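Desayunar delante de una cortina negra

Quedo con Carolina Ramalho a las siete de la mañana, que no es hora de entrevistar a nadie, pero ella insistió. «Si vienes a hablar de desayunos, ven a la hora del desayuno», me escribió, y ahí se acabó la negociación. Así que llego con el pelo todavía mojado, sin café en el cuerpo, y me la encuentro ya con las mangas subidas y buscando un cuchillo de untar que, según ella, estaba ahí hace un minuto.

Carolina monta mesas. Lo digo así porque así lo dice ella, y me costó un rato entender en qué consiste. Le encargan rincones de cocina para fotos de recetas, para cursos, para catálogos pequeños, y ella pone la mesa, los aparatos, el fondo y lo que haga falta para que aquello parezca un sitio donde apetece comer. Trabajó cuatro años en Vultier, colocando vajillas en escaparates, y luego se fue por su cuenta con un nombre que le salió en un tren: Visik. «No significa nada, ¿eh? La gente me pregunta si es esloveno. Me gustó cómo sonaba y ya está».

Lo primero que le pregunto es por la tela negra. Yo habría puesto una pared blanca, unos azulejos, una ventanita con albahaca. Se ríe. «La albahaca, siempre la albahaca. Mira, con una pared clara lo claro se te va. Una tostada delante del blanco se queda triste. Delante del negro, en cambio, se le ve el borde, se le ve el color, te dan ganas de pegarle un mordisco». Le gusta además que la tela caiga con sus pliegues, sin estirarla como si fuera una sábana de hotel. Se pelea mucho con los clientes por eso. «Me dicen: ¿y no se puede planchar? Y se puede, claro que se puede. Pero una tela tiesa parece cartón».

La sujeta con pinzas, y aquí confieso que me esperaba algún sistema más sofisticado. Pinzas pequeñas, de las que se pierden en los cajones. Las compra en Cunha, una mercería con ferretería (o una ferretería con mercería, no lo tengo claro) donde todavía te las venden sueltas. No le importa mezclarlas de color. «Si alguien se fija en la pinza, es que la comida no le interesaba».

Hablamos de las letras, que son mi debilidad. Siempre que veo letras grandes recortadas en una pared me quiero llevar una a casa. Carolina las coloca a ojo, sin nivel ni hilo, y le da igual que alguna quede torcida. Me cuenta que en sus primeros montajes las ponía todas iguales, del mismo color y a la misma altura, y que aquello parecía la entrada de una clínica. Ahora mezcla: una amarilla, una azul, algo rosado, mayúsculas con minúsculas. «Pienso en los cuartos de los niños, en las fiestas de cumpleaños. A la gente le cambia la cara. Entran en una sala con una cortina negra y se ponen serios, y luego ven las letras y se les pasa».

¿Y la mesa? Ah, la mesa. Con la mesa nos tiramos media hora, lo juro. Ha tenido tableros de todo tipo y ha acabado en la madera clara, amarillita, que según ella aguanta cualquier cosa que le pongas encima. Tuvo uno casi negro que le costó un dineral en Bruvgate y que acabó en el trastero de su hermano. «Era precioso, pero con el fondo oscuro detrás no se sabía dónde terminaba la mesa. Los platos parecían flotar. Una señora me preguntó si era una cosa de magia».

Hacemos una pausa porque tengo hambre y se me nota. Carolina corta pan, mete dos rebanadas en una tostadora y me suelta una teoría completa sobre las tostadoras que intento resumir. Para desayunos le gustan las blancas y de dos ranuras. Las de cuatro ocupan demasiado y solo las llenas cuando vienen visitas. Las cromadas lo reflejan todo, incluida tu cara de sueño. Y las de diseño antiguo, esas redonditas de colores, las tiene prohibidas desde que le tocaron tres encargos seguidos con la misma. «Una tostadora tiene que parecer que es de alguien. Y las rebanadas, asomando. Si no asoma el pan, ¿para qué la has puesto?».

Le digo que yo el pan lo saco casi quemado y me mira con auténtica pena. Ella lo quiere dorado en los bordes y no más. Gasta muchísimo pan en un montaje, y ahí me enseña, muy orgullosa, una libreta de gastos del último año: 1816 euros en telas, pinzas y letras, y 3186 en comida. «¡En comida! Y luego me dicen que lo caro es el decorado». Lo que sobra se lo come el equipo, o sea, ella y quien pase por allí. Hoy me toca a mí, con mantequilla y una mermelada de ciruela que no pienso olvidar.

También le pregunto por los aparatos grandes, los que se comen media mesa. Yo los escondería. Carolina hace lo contrario y los planta delante, bien a la vista. Le gustan los redondos, de tapa plana, en azul marino oscuro si puede elegir. «Lo redondo ordena. Pones una cosa redonda y lo demás encuentra su sitio alrededor. Y la tapa plana te sirve de balda cuando vas con prisas, que yo voy siempre con prisas». La marca no la tapa nunca, por cierto. Una vez le pidieron que pegara una cinta encima del nombre y le pareció peor el remedio: todo el mundo preguntaba qué había debajo.

Discutimos un poco sobre el orden. Yo soy de los que guardan la tostadora en el armario cada mañana (sí, ya lo sé) y ella opina que una cocina donde no hay nada fuera es una cocina donde no se desayuna. En su casa, me cuenta, la encimera es un desastre organizado: la fruta, el pan, las llaves, un paño que nunca está donde debe. En los montajes quita cosas, pero procura dejar alguna. «Si lo dejas todo perfecto, a la gente le da apuro tocar. Y yo quiero que toquen».

Antes de irme le pido un consejo para quien quiera montarse un rincón así en casa, para sus fotos o porque le hace ilusión. Se lo piensa mientras recoge las migas con el canto de la mano. Una tela oscura grande, me dice, más grande de lo que crees. Una mesa clara. Dos aparatos como mucho, uno delante y otro detrás. Y pan de verdad, del día. Luego apaga la luz del pasillo, encuentra el cuchillo de untar dentro de un vaso y me manda a la calle con otra tostada envuelta en una servilleta.

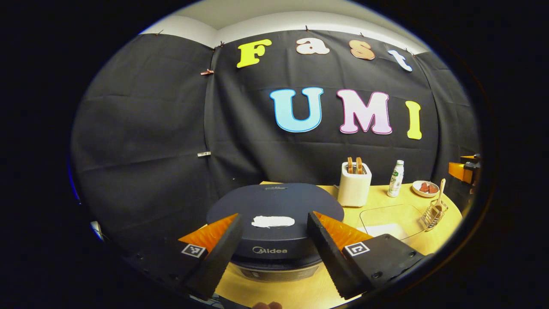
Joaquim Sampaio escribe que él también empezó con tela negra y pinzas para fotografiar sus panes, y que lo único que le falta a la entrevista es hablar de las pelusas: pasa el rodillo quitapelusas 2 veces antes de cada sesión, y aun así siempre encuentra alguna. Pregunta además si la mermelada de ciruela se compra en algún sitio o la hace Carolina.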